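Do You Need a Special Cleaner for a Wipe-Clean Tablecloth?

Probably not. I have been reading the claims on the back of these bottles for years and most of them come down to "contains soap." Valtham sells a spray for vinyl and coated cloths that costs more per ounce than my olive oil. I bought one in January and used it on half the table, with dish soap and warm water on the other half. After 22 days I could not tell you which half was which, and I was the one who did it.

What you want is a soft cloth, a drop of plain dish soap and a second cloth with clean water. Wipe, rinse, dry. Skip the rinse and you get a dull film, and then somebody will try to sell you a film remover.

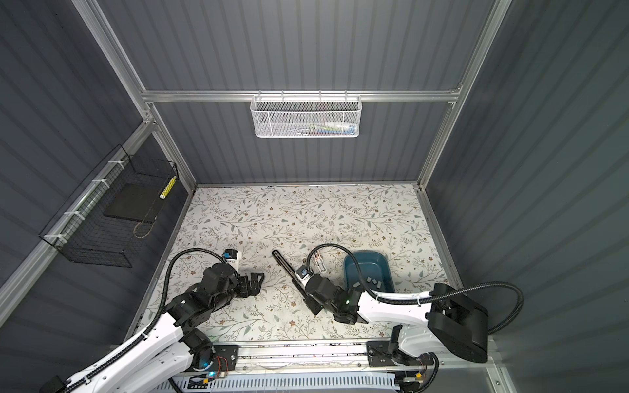

Baking soda gets recommended for everything, including this. I would leave it in the pantry. It is a mild scrub, and a printed coating is thin. The same goes for the white melamine sponges. They do take off ballpoint ink, sometimes, and they can take the shine and a bit of the pattern along with it. Try a corner that hangs out of sight before you believe any website, this one included.

Vinegar is fine for hard water spots if you thin it with water. It does not "disinfect the whole kitchen," whatever the chain emails say.

Creases: the usual advice is a hair dryer. It works on thin vinyl if you keep it moving and use the low setting. On heavier cloth I had better luck rolling it around a cardboard tube overnight, print side out. Ironing through a towel is a gamble. I have melted one cloth that way and don't plan on a second.
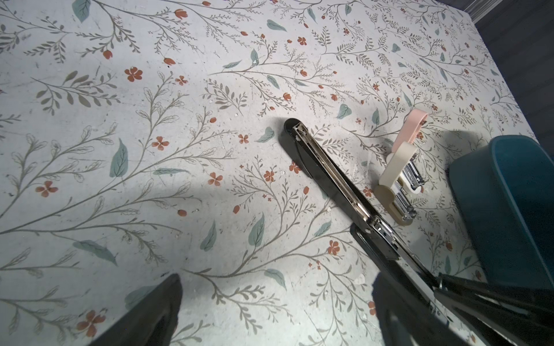

Small flowers and leafy stems on a pale background. A busy print makes light scuffs harder to notice.

As for scratches, I have yet to meet a product that repairs them. Dindgate makes a "restoring" polish. It made mine slippery for a day and then the scratches came back. Use a cutting board, lift the plates when you move them, and put felt under anything heavy.

Crumbs and grit do more harm than spills, I suspect. Brush them off dry before you go near the surface with a wet cloth, or you are just sanding it.

Store spares rolled, never folded, and away from the radiator.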